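4.3 Comparing two grippers on the suture pad

Use this procedure when you have two gripper heads for the Stusel arm and need to choose one for thread work. Complete section 4.2 (wrist camera focus) first.

1. Fix a fresh pad in the tray and tighten both clamps by hand.
2. Mount the first gripper. Turn the locking ring until it clicks.
3. In the Urnik controller, open Tools > Grip and set the close force to 900. Leave the speed at 20.
4. Load the thread and run the routine named KNOT 5.
5. Save the wrist camera view each time the jaws close on the thread.

Note: Use colored thread. White thread is hard to pick out against the pad on the wrist camera.

Wrist camera views during suture work:
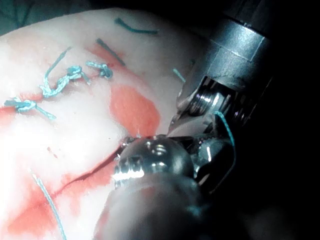
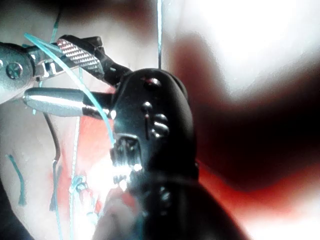
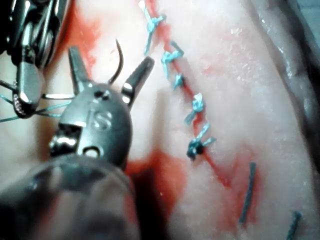

6. Park the arm before you touch the gripper. Wait for the status line to read HOLD.
7. Mount the second gripper and repeat steps 3 to 5 with the same settings. If you change the close force between heads, the two runs cannot be compared.
8. Open both logs side by side. Look at the Slip column first, then Regrasp. A head that regrasps often may still tie a good knot, but it will take longer.
9. Pull each knot with the hand gauge and enter the reading on the form in Appendix C.

Caution: Do not raise the close force above 2,150. The jaw pads can score the thread, and a scored thread may break later under a light pull.

Caution: Keep fingers clear of the jaws whenever the controller is on, including during HOLD.

If the camera view washes out near the jaw tips, lower the ring light one step and save a new view. Do not change the exposure in the middle of a run. Glare on bare metal is normal and does not affect the log.

Logs from firmware older than the May release have no Regrasp column. Send these to Ffion Prothero at the Cunport bench, who can convert them.

Continue to section 4.4, Changing the jaw pads.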